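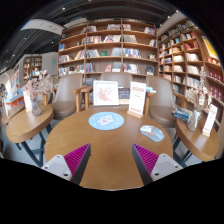 When the Grip Reading Lies: Rogelio Bañez on a Slipped Pad and a Bad Log

Rogelio Bañez runs hardware for the Pakine manipulation group. His work covers the hand-held gripper tools used to record demonstrations, and the matching grippers on the arms that later run the trained policies. In March the group lost a block of recorded work to a fault in one hand-held tool, and an arm in the lab closed hard on a computer mouse as a later effect of the same fault. We asked him to go through it in order.

The task was small: pick up a mouse, put it down on a mouse pad, release. The group records it on tables in furnished rooms, with chairs, shelves and other objects left in the view, and the round table with the light-blue pad is typical of the setting. "The room matters less to me than the fingers," Bañez said. "I look at the pads first. If the ribs on the two sides don't face each other the way they should, I stop there."

Each finger on the tool is a bracket with a ribbed, flexible pad fixed to it at an angle. The distance between the fingers is measured at the slide that carries the brackets. It is not measured at the pads. That distance is written to the log with every camera sample and becomes the width command for the arm.

The fault was in the joint between slide and bracket. A screw on the left bracket had backed out by less than a turn. The bracket still looked seated and did not rattle. Under load it rotated outward, so the pads were farther apart than the slide reported. When the operator squeezed the mouse, the log showed a width narrower than the mouse itself.

"The operator doesn't feel it," Bañez said. "The pads are soft. You expect some give, and you get some give. The tool does the job. The mouse goes where it is supposed to go. Every check we had at that time was a check on whether the job got done."

The group recorded 703 demonstrations of the mouse task over the period. Of those, 253 were later traced to the loose bracket. They passed the automatic screen, which looked for dropped camera samples, lost tracking and widths outside the travel of the slide. A width that is possible for the slide but impossible for the object was not on the list.

Jad Ghanem, who trains the policies, saw the first sign of trouble. The arm approached the mouse correctly, closed, and kept closing. The motor current climbed to its limit and the drive tripped. The gripper stayed shut on the mouse with the drive off.

"My first guess was the current limit," Ghanem said. "I had changed a filter on that channel the week before, so I put the old filter back and ran it again. Same result. I lost a day on that."

He then plotted logged width at the moment of lift for every demonstration, in the order they were recorded. The plot had two levels. Up to demonstration 266 the values sat in a tight band that matched the mouse. After that they dropped in a single step, stayed low, and came back up at a point that matched a pad change in the maintenance notes.

"Whoever changed the pads tightened the bracket while they were in there," Ghanem said. "They wrote down the pads. They didn't write down the screw, and I wouldn't have either."

Bañez reproduced the fault on the bench with a steel gauge block. With the bracket tight, the slide reading agreed with the block at light and firm squeeze. With the screw backed out, the light reading agreed and the firm reading did not. He regards the light reading as the more important result. The daily check then in use was done by closing the tool gently on a block, and it would have passed the faulty tool every time.

There was a question of safety as well. The arm had been running inside its guard, at reduced speed, and no one was hurt. Bañez wrote it up as a safety report anyway. His concern was the state of the gripper after the trip. The drive does not back off when it faults, and the gearing holds position without power.

"If that had been a finger, you would want to know how to open it, and the answer at that moment was a hex key in a drawer across the room," he said. "The key is now on a cord at the arm."

Several changes followed. The brackets now have two screws each under thread locker, with a paint line across each head. The daily check is done at firm squeeze on a gauge block, and the result is stored with the session. The screen rejects any demonstration in which the width at lift is smaller than the known width of the object. The arm software stops closing when the current rises without a change in position, then opens by a fixed amount before it reports the fault.

The affected demonstrations were not repaired. Ghanem tried adding a constant to the logged widths, but the error depended on how hard the operator had squeezed, and squeeze force was not recorded. The files are kept in a separate folder and are excluded from training.

Bañez still has one item open. The paint line shows that a screw has turned, but it does not show a bracket that has started to crack at the hole, and a crack would produce the same reading at firm squeeze. He is testing a second width measurement taken from the camera, using the visible edges of the pads. On the bench it follows the slide reading well with the pads unloaded. With the pads bent around an object the edges move, and he does not yet have a correction for that.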